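Jenham Shared Workshop
Press release
For use from June

WORKSHOP BUILD REACHES SECOND STAGE, WITH RESERVATIONS

JENHAM. Members of the Jenham Shared Workshop have moved their two-armed robot project, called Irkodura, into its second stage. The workshop is not announcing a breakthrough. The project's own lead asked for that sentence to be placed near the top.
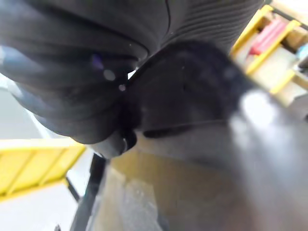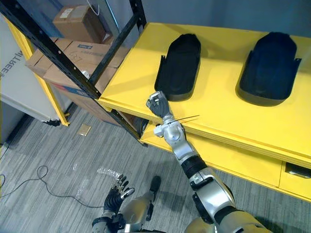

Irkodura began as a plan to get a robot to put things away in a room that was never laid out for one. The members wanted shelves, cables and cardboard to stay where people leave them. Stage one covered reaching and holding. Stage two covers picking up an item in one spot and setting it down in another, with a person standing by to stop the arms.

"I have read a lot of workshop announcements and most of them describe a machine that works on the afternoon the reporter comes by," said Lok-yiu Kuo, who leads the build. "Ours fails plenty, and we would like that printed."

The figures back her up. Over stage one the group logged 949 attempts at simple handling tasks. The first 500 were used to tune the hands and were never scored, a choice Kuo now calls a mistake. "We threw out our worst numbers before we knew they were our worst numbers. Anyone comparing us with another group should keep that in mind."

Soft and floppy items remain the weak point. A stiff part gives the software an outline to work with, and it tends to keep that outline once it is picked up. Anything that folds changes shape in the grip, and the wrist view can fill up with dark material until there is little left to steer by. Kuo's team has tried slower approaches and a wider opening of the fingers. Neither has changed the results enough to report.

Thin items are a separate problem. The hands will close on them, but placing them is another matter, and a small error at the wrist becomes a large one at the far end.

The control software, Wan, was written by members in the evenings and is shared freely with other workshops on request. It has had 3 major versions. Version 2 was withdrawn after it reported finished tasks that had not been finished. The current version asks a person to confirm each one, so the workshop does not describe Irkodura as independent and asks that coverage avoid the word.

Some of the joint parts were bought through Flarnameo, a parts supplier, at the normal price. Flarnameo has no say in the project and did not see this release before it went out.

Members are divided on whether the thing is worth the floor space. A proposal to pause the build and give the hours to the workshop's laser cutter was narrowly voted down this spring. Kuo voted to continue but says the other side had a fair case. "A person can put a part on a shelf in a few seconds. We have spent many months getting a machine to do it slowly. If you want it for the housework, buy a bigger shelf. I think there is something to learn here about hands, and that is as far as I would go."

Stage two will be scored from the first attempt, with every failure listed by type. The full log will be posted on the workshop notice board and sent to anyone who asks for it. No date has been set for a third stage, and no product is planned.

Visitors may watch a test session by arrangement, from 7 p.m. onward. Sessions are often cut short, and the workshop cannot promise that the arms will be running.

Press contact: Lok-yiu Kuo, Irkodura project, Jenham Shared Workshop. Please leave a message at the front desk.

ENDS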